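Notebook, April, bag packing task

Virgilio Dizon and I had the bench from after lunch. Goal for the class demo is still the same: one arm steadies the backpack, the other brings a flat board in from above and lowers it into the open bag.

Changed since last entry:
- grip force on the Hemberg script down from 5 to 4. At 5 the pads squeezed the board enough to tilt it.
- approach slowed to 800 ms per step. Feels slow but the arms stay in sync.
- episode count is now 104, nearly all from this bag.

Main trouble is the lining. When it bunches up in the middle, the board catches on it and the wrist keeps pushing. Umali wants a force limit there - I agree, but it has to go in the shared config so the Clullura group gets it too.

To do: try the start pose with the board upright and centered over the opening, then hand the logs to Amon. Also check the cable on the second arm before anyone runs it at full reach.
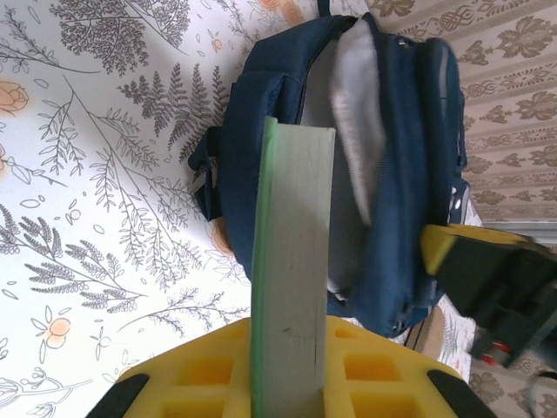 Virgilio has the config file open on his laptop, so ask him before editing it.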